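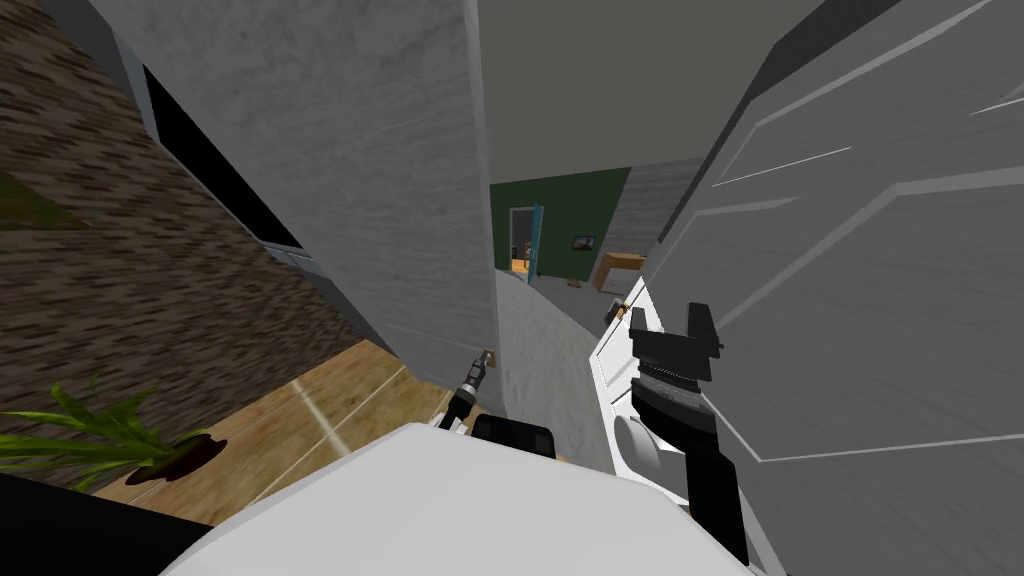 Sim view from the head camera, start of the corridor run. Left gripper low by the grey panel, right arm raised.

Subject: Re: [shim-users] Arms in the lidar-less nav build, corridor keeps failing

Replying inline, with my current settings at the bottom.

> I have the Shim stack running on the simulated base now and it drives
> fine in the open room. As soon as I send it toward the corridor it
> stops short and replans forever. The gap looks wide enough to me.
> Costmap shows a solid blob on the right side which moves with the
> robot. Is this the planner or the map?

Neither one, as far as I can tell. I had the same blob. It is the right arm. With the arm raised like that, the white segment and the gripper overlap the grey surface on the right in the camera view, and the self-filter in Shim only masks links that are listed in the filter file. The stock file lists the body and both upper arms. It does not list the gripper plates or the two prongs at the top. Those get passed through as obstacle points, and because they are attached to the robot they never clear.

Check it like this before you touch the planner:

1. Stop the base and clear the local costmap.
2. Move only the right arm, by a small amount at the shoulder.
3. Watch whether the blob moves while the base is standing still.

If it moves, it is the filter. Mine moved.

> Someone on the old Nornness list said to just raise the minimum range
> until the arm drops out. I tried it and it does get into the corridor
> but then it clips the left side.

I would undo that. Raising the minimum range also throws away the near edge of the grey panel on the left, and that edge is what you need in order to enter straight. In my view the left gripper tip sits just over the spot where the panel meets the wood floor, so the robot is already close to the corner at the start of the run. With a large minimum range the corner is gone before the base starts turning.

Add the gripper links to the filter file instead:

```
self_filter:
 padding_mm: 38
 links:
 - body
 - left_upper
 - left_fore
 - left_gripper
 - right_upper
 - right_fore
 - right_gripper
 - right_finger_a
 - right_finger_b
```

Padding at 38 is what I ended up with. At the default of 100 it was eating real points off the panel. If your finger links are named differently, the filter ignores the line without a warning, so print the link list and copy the names from there.

> Also the floor. The planner seems to treat the change from wood to
> grey as an edge. Should I flatten the textures?

Leave the textures alone. My floor goes from tan planks to a pale grey with a faint mottle, and I need the robot to cope with both since the shop at Bradasthorpe has a similar change of surface. What helped was turning off the intensity term in the ground segmenter and using height only. The old Zinance segmenter had that as its default. The port into Shim flipped it, and the readme was never changed to match.

> Last one, what do you use as a goal? I put mine in the doorway at the
> far end and it oscillates when it gets near.

Same doorway here, and same trouble. The blue door stands open along the right edge of the opening, and the inflation around it takes up part of the gap. I now use two goals. The first is a plain stop on the corridor centerline, short of the green wall. The second is through the doorway, and it is only sent after the arms have been tucked. I have not got the second goal to pass every time, so do not take my numbers as final for that part.

One more thing to watch if your world file has the plant next to the start position. The narrow leaves come through as scattered single points. I drop any cluster below a minimum size and let the pot stand in for the whole plant. This is fine in simulation. On the real base I would add a keep-out zone, as I don't want leaves in the wheels.

Current settings for the run to the first goal:

```
local_costmap:
 resolution_mm: 25
 inflation_mm: 66
ground_segmenter:
 use_intensity: false
 use_height: true
planner:
 replan_limit: 12
 timeout_ticks: 1180
```

The inflation value is tight. It works for me in the corridor, but I would go back up for the open room - the base cuts corners otherwise. The timeout is long because my desktop runs the simulation slower than real time. If yours keeps up, lower it.

The build side is not finished. The real base is on stands in the garage with the drive wheels fitted and no arms. I plan to mount the right arm first, in January, and repeat the costmap test with the wheels off the ground. If anyone has a filter file for the real gripper with the cable loop included, please post it. The simulated model has no cable link at all, so I expect a new blob the first time I power it up.

For the original poster: please send your link list and one costmap dump with the base stopped. The dump can be attached, the list limit is large enough for it.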